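Filed under: Kids Explain It / Around the House / Ages 7 to 10

Why Sorting Is Harder Than It Looks

Tip a pile of small toys into a tray and somebody will tell you to sort them. Grown-ups love this word. They say it as if sorting were one job, like sneezing. It is really a whole string of small jobs, and your brain does most of them without asking you.

First you need a rule. "Green ones here, pink ones there" is a rule. So is "ones with legs" and "ones my brother has chewed." You can only use one rule at a time, or you end up holding a green, chewed thing with legs and no idea where it goes.

Color is the rule most people pick first, and for a good reason. You can see color from far away, and it doesn't matter if the toy is upside down or lying on its face. Shape is slower. You often have to pick a toy up and turn it over before you know what it is, and then you start playing with it, and then it's dinner.

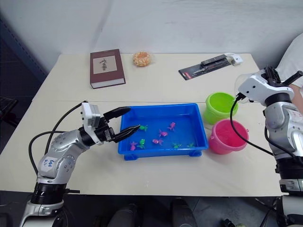 Next you need somewhere for each group to go. Two groups means two buckets. It helps a lot if the buckets match the toys, so a green bucket for green and a pink one for pink. Then the bucket itself remembers the rule for you. You could put the pink toys in the green bucket and it would still count as sorting, but expect to be asked about it.

A tray with low sides is handy too. Toys like to roll, and the sides keep them from visiting the floor. The sides cause one small problem, though. Anything sitting right up against them is fiddly to grab, as your fingers have to squeeze in between the toy and the wall. Slide it toward the middle first.

Try it yourself. Take 10 small things in two colors, mix them up and time how long you need. Most people finish in roughly 15 seconds. Now do it again with your eyes half shut, or wearing mittens. If it takes you 90 seconds, well done, you have discovered why mittens are for snow.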